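Cleaning down a black bench top

Black tops show every smudge, so do this at the end of each session. It takes about as long as rinsing the glassware.

1. Move small items into the bins along the wall. One kind of thing per bin is easiest to keep up.
2. Brush off dry specks first. Wiping over grit leaves pale scuffs.
3. Mix your cleaner with 400 ml of warm water and dampen a cloth - damp, never dripping.
4. Wipe from the wall toward you.
5. Go along any seam between panels with a soft toothbrush, then dry it.
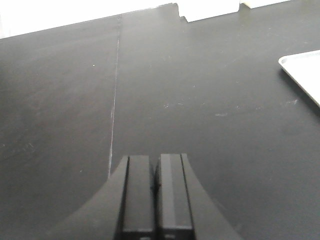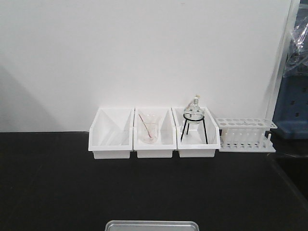
Old scuffs may need a second pass the next day. Don't use a scouring pad on them. I tried one on our first Gerel top and the dull patch stayed - a folded microfiber cloth does the job.

Celeste Baptista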